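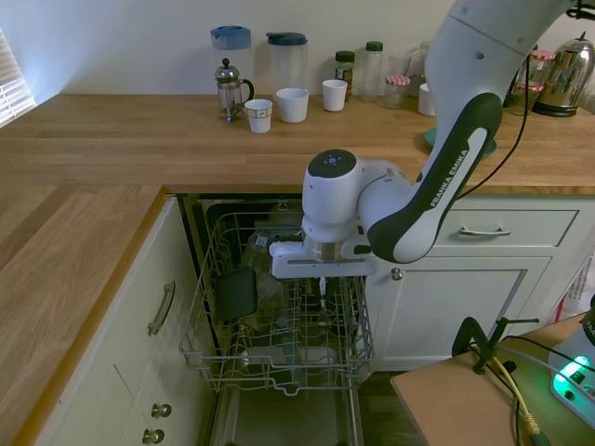 Upper rack, one jar, one arm.

So can a machine do the dishes yet. Short answer: some of them, slowly, if you don't mind waiting. I've been putting this off all June and I have maybe 20 minutes before dinner so here goes.

The dishwasher is the chore everybody asks me about. Fair enough, I hate it too. But a wire rack is a nasty place to work - tines everywhere, gaps a spoon drops straight through, glass you can only half see. Folks at Dunia claimed 500 practice runs before theirs could put a mug in the rack without clipping somthing. Viklund says 50 is enough. I don't believe either one.

At Protham I timed a single cup, counter to rack. 230 seconds. My kid does the whole load in less and complains the entire time.

Shop floor is a different story. Same part, same bin, same spot, all day long. Potel has had 2 arms feeding parts trays for nearly a year and people there have mostly stopped looking at them. Kitchens arent like that. Mugs, jars, noodle pots, a kettle, a spoon lying flat on the wood. Flat spoons are the worst.
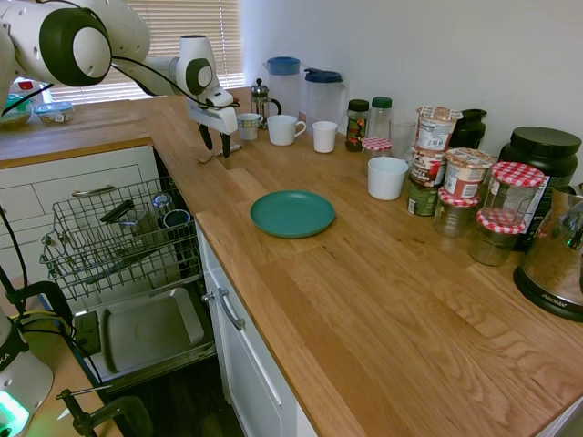 A reader wrote in to say the loading is the wrong thing to worry about, and that she'd pay for a machine that only unloads, even if it took all night. Hm. Maybe. Clean stuff, known shelves, no rush. I'd still want to see it do the forks.

More when I get back to Protham.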